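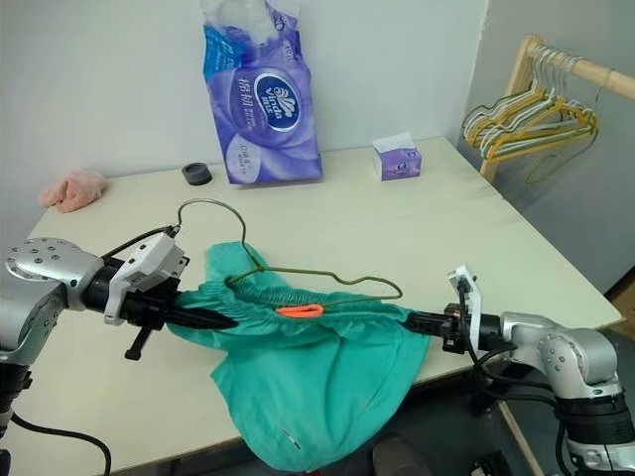

Session 8: Used stock and the service desk

Home | Module outline | Reading | Contact

A used car costs the dealer money every day it stands. At Idwood's Drudoscombe site, 182 cars are in stock, and each is repriced after a set period – set by the sales manager, Hanne Eskola.

Service work brings steadier income than sales. Note the split between labour and parts in the handout.

Before next session: read the Mulatcombe case, pages 1 to 8.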